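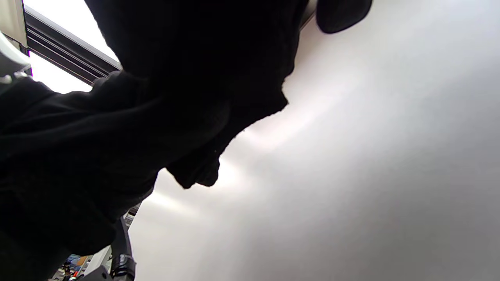 Photo: Umora project docs, October 2023

4. Setting up the tracker mask

OK, so this is the section I wish I'd had when I first got Tindoleck running. The tracker works out where the gripper is by finding corners and edges in the camera view, and it gets unhappy with a big dark cloth on one side and a smooth pale surface on the other. There's very little on that pale side to grab onto! I like to tune on views like that, and once they behave the rest usually do too.

1. Open Tindoleck and load your recording. Wait for the bar at the bottom to go green (mine takes ages on the old laptop).

2. Go to Tracking > Features and set the feature cap to 2803. I know, weird number. It's what the Jalloletti config ships with and I've never found a better one.

3. Scrub to frame 123 or wherever your view gets plain. Switch on Show Points. You want dots on hard edges like a metal rail or a clamp, and hardly any on soft folds of fabric.

4. Dots all over the cloth? Pick the Mask brush and paint over it. Be sloppy, it's fine, just stay off the rail.

5. Raise Edge Threshold one click at a time until the stray dots on the pale surface go away. I usually stop at 17.

6. Hit Re-solve and watch the path window. Jumps show up in red.

Note: washed-out light next to a rail can pull points sideways. Turn on Ignore Clipped Pixels before you re-solve, or you'll be doing step 6 twice like I did.

Caution: Re-solve overwrites the old path file with no warning. Copy it somewhere first!

If you're sending paths on to the Mahasneh planner, export with port 3760 open and leave the mask box checked. The planner reads the mask too, and it sulks with a "no mask layer" error if you forget. Planner settings are in section 5.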